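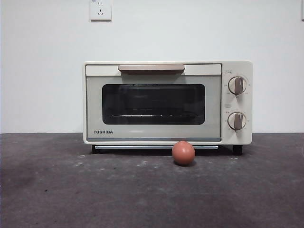 Can a machine do the chores in an ordinary kitchen yet?
Some of them, slowly, if the kitchen stays put and someone is nearby to help.

Notes for Wirkgate talk, September 13, 2020. Nour has the clicker. Keep to time!!

START
Say hello, thank Wirkgate, get going. Skip the history bit, everyone does the history bit.
Ask the room: who would let a machine make their toast? Hands up. Then who would let it do it while they're out. Expect fewer hands.

THE OVEN
Leave first slide up while talking.
Toaster oven, Toshiba, wide door, handle along the top, two knobs down the right. Small orange ball on the counter in front. You or I would do the whole job half asleep. Open door, ball in, shut door, turn a knob.
For a machine, go slowly here:
- door is hinged so the hand has to follow a curve. Pull straight and you drag the oven along with it
- glass is dark, hard to see what's behind it
- ball is round. Rolls if you nudge it. Also sits right by the door, so order matters, move ball first THEN door
- knobs, both ridges pointing more or less straight up. Turning is easy, knowing when to stop is hard. Markings round them tiny
- cream oven, pale wall. Edges get lost

PAUSE. Water.

OUR NUMBERS
Pikel, our test system. 2352 tries at oven jobs in all. 946 of those were door opening only. 760 of the door ones finished with no help from a person.
Say clearly: same room, same light, same oven. Not your house.
Somebody will work out the percentage, let them. About four in five. Sounds good until its your dinner.
Knob work was worse, Yara has the breakdown, dont guess at it from the stage.

SHOP FLOOR
Atallah line: boxes, same size, same spot, all day. Machine is fine at that, has been for years. Difference is the floor was built round the machine. Kitchen was built round us.
Zusby people will ask about packing mixed goods. Answer: part way, soft bags still trouble. Offer to talk after.

WHAT I'D TELL A BUYER
Good for one job done often in one place. Poor at odd jobs. Count the minutes your staff spend putting things right and take them off whatever you think you save.
Don't promise dates. Last time I promised a date I was still hearing about it in October.

QUESTIONS, likely ones
Safe round children? Not with heat on, not unattended.
Cost? Pass to Yara Masri.
Can it clean the crumb tray? We havent tried. Fair question though.
Will it take jobs? Give it proper time, don't brush it off. Say what we've seen at Atallah and stop there.

If running over, cut Zusby. Nour Haddadin closes, gives out the contact sheet, mic back to the front desk.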